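去看球的路上就开始下雨了，我还在想今天要不要干脆掉头回家。最后还是去了，鞋湿到现在，坐在暖气边上慢慢打这一串，想到哪儿写到哪儿，长的话大家多担待。

先说结果：Plesby客场21比11输给Golari。比分看着挺难看，其实没有那么难看，最后那个达阵是第79分钟丢的，在那之前我们一直只差一个达阵加射门的距离。当然输了就是输了，我不是来洗地的。

官方公布的入场人数是1,079。我站的那一侧体感比这个多，可能是因为下雨大家全挤到有顶棚的地方了。客队球迷站在东头，喊得比主队响，这点我可以拍胸脯。

开场前十分钟完全是我们的。第一次争边球就偷了对方的球，然后一路推到他们22米线里面，连续好多个回合，前锋一个接一个地撞。那阵子我旁边的大哥已经把保温杯举起来了，就等着庆祝。

结果呢，在离得分线一步远的地方掉球。前掉！又是前掉！湿球我理解，可是这个赛季我们在对方五米线里掉的球，够我写一篇单独的长文了。

好，Golari拿到正集团。我们的一列今天真的不错，换了新的左支柱之后整个站位稳了很多，可是主裁判在第二次正集团就判我们塌陷。我从侧面看是对面先往里钻的。裁判站另一边，他看到的和我看到的不一样，行吧。

他们靠这个罚踢出了边线，推进，再争边，再推，第16分钟冲球得分。很老派的打法，一点花样没有，但是下雨天就该这么打。射门打中，7比0。

我们的回应其实很快。10号踢了一脚特别聪明的贴地球，球在水里打滑，对方后卫转身慢了半拍，只好自己把球带出边线。五分钟之后拿到罚踢，正对门柱，稳稳的，7比3。

这里插一句，我一直觉得10号被低估了。大家总盯着他擒抱不够狠，可是你看他在这种天气里的脚法，左脚右脚都能找到边线。上赛季我们可没有这样的人，每次踢边线我都要闭眼。

上半场剩下的时间就是互相踢来踢去。说实话有点闷，我去排队买了杯热茶，队伍长得离谱，回来的时候错过了一次换人。热茶倒是烫，纸杯软得快要化掉，捧着跑回看台的样子一定很狼狈。 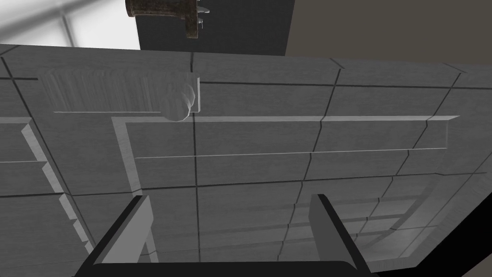
中场的时候我跟边上几个Golari的球迷聊了一会儿。他们人挺好的，说今年教练组一直在练短距离推进，就是为了这种泥地。我心想难怪，你们前锋倒地之后的出球比我们快那么多。

还聊到他们的青训。他们现在一线队里好几个都是从自家少年队上来的，从小一起打，争边球暗号都不用改。听得我很羡慕，我们每年夏天都像在重新认识人。

下半场一开始我们就挨了当头一棒。开球没接稳，球弹到对方手里，三个回合之后他们的12号从两个人中间穿过去，14比3。那个防守漏得太大了，我从看台上都能看到中间那条缝，站在场上的人怎么会没反应呢。

这时候我身边已经有人开始收伞准备走了。别走啊！还有半个多小时呢！我当时真的喊出来了，被人回头看了一眼，有点尴尬。

接下来二十分钟是我今天最想写的部分。教练把前排三个人一次性全换掉，整个节奏马上不一样了。替补的勾球员跑得像没下过雨一样，光我记得的就有好几次带球突破擒抱线，每次都能往前多挤两步。

第58分钟，终于！左路连续传球，三下，每一下都刚好在对手碰到之前出手，翼锋贴着边线扑进角旗。助理裁判在那里看了半天，我气都不敢喘，然后主裁判的手举起来了。客队球迷那一角直接炸了，保温杯大哥抱住了我，我们到现在都不知道彼此叫什么。

加踢太偏了，又逆风，没进，14比8。不怪他，那个角度我觉得换谁都悬。

第66分钟又是罚踢，大概40米，风还是不帮忙，队长指了指门柱。我那会儿是反对的，我觉得应该踢边线去争达阵。结果球擦着横梁进去了，14比11，我立刻闭嘴并且表示一直支持队长。

然后就是那段折磨人的时间。三分之差，一个罚踢就平，一个达阵就反超，全场都站起来了。我们在他们半场拿着球打了好多个回合，有一次边锋外面明明空着，球没传出去，自己往里切，被按住，罚我们不放球。

我不想骂谁，累到那个时候脑子都是木的，我站着看都累。但是那一下如果传出去，今天这串帖子的语气会完全不一样！

再后来就是第79分钟，我们从自己22米里面硬要往外传，传球被断，对方8号跑了二十来米到柱下。射门也进了，21比11。连防守加分都没拿到，因为差了十分，这个才是最让我难受的。落后三分的时候要是稳一点，哪怕输也能带一分回去。

给没算过的朋友解释一下，输在七分以内有一个加分。客场在这种天气里拿一分，对我们这种排在中间的队真的有用。上赛季最后不就是差那么一点积分嘛，一想起来就胸闷。

当然我也明白，球员不会想着去保那一分，他们想赢。拿到球就想往外打，这个劲头我是喜欢的，只是雨天在自己门口传长球，下次可不可以先踢远一点再说，求你们了。

说几个今天表现好的。替补勾球员不用讲了，我希望下一场直接首发。7号在地面上抢回来好几个球，耳朵都包着绷带还在往里扎。还有后卫，高球接得很干净，那么滑的球，他就开场后那一次被逼出边线有点狼狈，其余都挑不出毛病。

不太好的地方我也讲一讲。争边球前半段很漂亮，后半段扔了两个歪的，都是在关键位置。中锋之间的防守沟通有问题，第二个丢的达阵和上一轮丢的那个几乎一模一样，同一个方向，同一种跑法，对手肯定是看过录像才这么打的。

还有纪律。上半场我们被罚的次数实在太多，越位、手在里面、塌陷，各种都有。有一两个我不服，可是剩下那些回家看回放大概率也得认。

关于裁判，我知道评论里肯定要吵，我先把我的看法放这里：两边尺度差不多，正集团那几下我保留意见，别的没什么好说的。请不要在我的帖子下面骂人，骂了我会删。

对了，Golari的场地我还是第一次去。停车很麻烦，我绕了两圈，最后停在很远的地方走过来的，裤腿全是泥。不过他们的馅饼好吃，比我们主场那个强，我说完这句可能会被开除球迷籍。

回程的大巴车队从我旁边开过去，窗户里面有人朝路边的我们挥手，应该是看到围巾了。虽然输了，那一下还是挺暖的，我也使劲挥了半天，伞差点飞出去。

有人问9号的伤。我只知道他是自己走下去的，左手按着肩膀，下半场没有再出来。俱乐部到现在没发消息，我也不想乱猜，等通知吧。替他上的那个小朋友出球很快，就是有点紧张，第一脚高踢直接踢给了对方。

下一场是主场对Wei。去年在他们那里输得很惨，主场倒是赢了，那场我嗓子哑了三天。Wei今年换了一批后卫，速度很快，但我看过他们两场，前锋争边球不太行，我们要是能把这一块吃死，机会不小。

我个人的首发想法：前排就用今天下半场那三个，7号8号不动，10号不动，12号和13号可以考虑换一下位置试试。翼锋今天那个达阵之后信心应该回来了，请务必多给他球！

九月那会儿大家说我们这个赛季要降级，我截图都还留着呢。现在虽然不上不下，但是每场都有得打，今天这种队伍我们去年来可能要输三四十分。慢慢来吧，我还是看好的。

补一条，刚才有人私信问怎么一起拼车去客场。我们几个一般是在Pronent那家店门口集合，油钱平摊，后排有时候空一个位子。唯一的要求是回程不管输赢都不许放悲伤情歌，上次有人放了，一车人沉默到家。

再补一条，我数据里的分钟都是看自己手表记的，跟官方的可能差一两分钟，较真的朋友以赛后报告为准。第一个达阵我写的是16分钟，刚刚有人说是17，都行都行。

好了，茶喝完了，袜子还没干。下一场主场见，我还是站在老地方，靠近角旗那边，看到保温杯大哥的话帮我跟他说一声，他的手套在我这里！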